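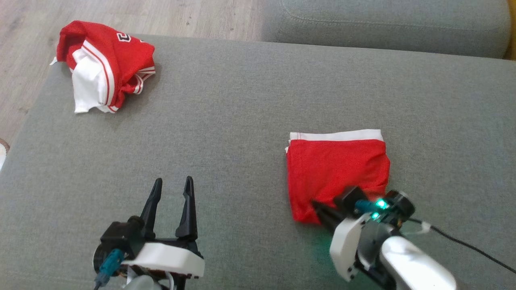 # Dye bleed on white side panels of red polyester uniforms

Posted in Laundry & Textiles

**Stedo**

I handle the wash for a youth basketball program in Jillbridge. The uniforms are red with white: jersey with white side panels and striped trim, shorts with a white waistband. Fabric label reads 100% polyester. We bought them in July and they have been through 15 washes.

Starting with the last three washes, the white panels on several jerseys have a pink cast. It is strongest next to the seam where the red meets the white and fades out toward the middle of the panel. The shorts are less affected, only the waistband on a few pairs.

Current process:

- Front loader, warm (the dial says 105°F)
- Regular liquid detergent, full cap
- Dryer on medium until done
- Jerseys often sit in a closed gym bag from Friday night until I get to them

I have two things to ask. Can the pink be removed without taking color out of the red? And is the cause the wash temperature, the dryer, or the bag? The supplier says the dye is "colorfast" and stopped replying after that.

---

**Maes**

Most likely dye migration, and the bag is the first thing I would change. Polyester is colored with disperse dyes. They hold well in cool water but any loose dye left on the surface will move when the fabric stays damp and pressed against itself. Sweat makes it worse. The dryer then sets whatever has moved.

The gradient you describe fits this. A general bleed in the wash water would tint the whole white panel evenly. Tint that is heavy at the seam points to contact or wicking.

For removal, do one jersey first, the worst one:

1. Do not put it in the dryer until the pink is gone or you have given up on it.
2. Mix oxygen bleach powder (sodium percarbonate) at the rate on the package. Dissolve it in warm water, then let the solution cool to lukewarm.
3. Test an inside hem on the red. Leave it 30 minutes, blot with a white cloth. If red shows on the cloth, stop.
4. Submerge the jersey with the white panels spread open. Keep the red from lying on the white – a mesh rack works.
5. Soak for up to four hours. Change the solution if it turns pink.
6. Rinse cold, wash cold, hang to dry.

Do not use chlorine bleach. It can yellow polyester, and it damages spandex if the waistband has any. Read the label on any color run remover before using it. Many contain sodium hydrosulfite and are meant for all-white items.

For prevention: cold wash, half the detergent, extra rinse, turned inside out, hung to dry. Empty the bag the same night, even if the wash has to wait.

---

**Sumalska**

white vinegar in the rinse, one cup. sets the color. I use it on everything and never had a problem

---

**Maes**

Vinegar does not set disperse dye on polyester. Acid is used when acid dyes are applied to wool, silk or nylon, and even there a cup in the rinse of a finished garment does very little. It won't hurt the jersey, but don't count on it. Some washer manuals also advise against it for the door gasket.

---

**Stedo**

Update. Hem test came back clean, so I soaked the worst jersey for four hours with one change of solution. The panel is white again except for a thin line right at the seam, which I can live with. A second soak did nothing for that line.

The shorts cleared in under two hours. One jersey that had been through the dryer several times with the stain in it improved only a little.

I have switched to cold and a drying rack. The numbers on the front also feel less stiff without the dryer. Marking this as solved.

---

Viewed 2,852 times. 193 people found this page helpful.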